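Flu season, the long way round

December 29, 2018

Skatum gets its flu vaccine by road, in a blue esky strapped to the passenger seat, and some years the road is shut. This was one of those years. By the time the clinic had its fridge stocked, half the primary school was already home in bed and the pub had cancelled trivia.

I went up for two days. Stayed seven. Partly because of the road, partly because I caught it.

The clinic is one doctor, two nurses and a waiting room with a heater that clicks. It looks after Skatum proper and the farms out past Kong, 40 minutes if the creek is down. Locals call the whole district "the Kong side" even when they live nowhere near it. You pick that up quick or you drive to the wrong house.

What everybody wanted to tell me about was the second week. 66 people through the door in that week alone, in a place where a busy day means the nurse eats lunch standing up. Old people mostly, then kids, then the parents of the kids. Then one of the nurses. A retired vet answered the phones. She was very good on the phones, apparently, and short with people who said they only wanted antibiotics.

Which don't work on flu. It's a virus. The sign on the door says so in letters you could read from the servo, and still they ask.

The vaccine is the other half of the story. Take-up in the district has never been great. It isn't really refusal, or not much of it. It's distance, and shearing, and not feeling crook yet. The clinic runs a reminder system called Rota, a bit of software that sends a text when you're due. It works well enough if you have reception. Past the second grid you don't, so the messages turn up in a clump when people drive in for groceries, three weeks of them at once, and get deleted standing in the car park.

So this year they tried going out instead. A borrowed van, a folding table, a list. They called it the Skusus run, after the old bus line that used to do the same loop, and stopped at the hall, the silos, the footy ground, anywhere with shade. 100 doses the first trip out and they came home with none left. A bloke at the silos got his done with his hat on and a sausage in the other hand.

Not everyone was sold. Some had the shot last year and got sick regardless, and no leaflet is going to talk them out of that memory. The doctor doesn't try very hard. She says the match between the vaccine and whats going round is better some years than others, that it takes a couple of weeks to kick in, and that the people she worries over are the ones on oxygen who live with people who can't be bothered. Then she asks if they'd like to roll up a sleeve. Plenty do.
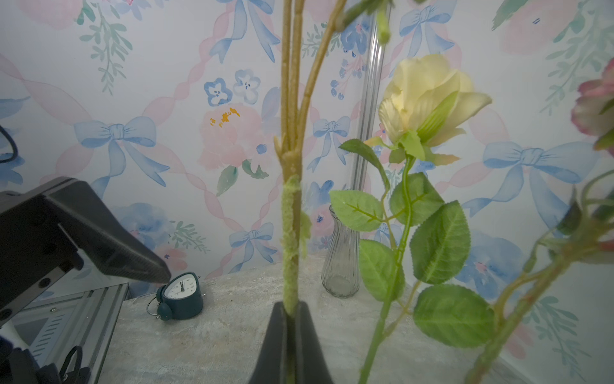 Larasati Latuheru reckons the van should have been out in February, going round the farms with the booking list, well before anybody had a cough. By the time it got to her road her dad had been in bed nine days and she'd been sleeping in the chair beside him. She had her own shot that afternoon anyway, and made her brothers come too.

The clinic would like to start earlier next time. Whether they can is down to money for the van and a second fridge — the current one is older than the junior nurse and the seal is going. An application is in. They've had one letter back, asking for the same form agian.

My own dose was flat on my back in the room above the pub, five days of it, soup left outside the door. No, I hadn't had the shot. Meant to. The doctor didn't say anything when I told her, just wrote it down. The creek dropped on the last morning and I drove out behind the bread truck.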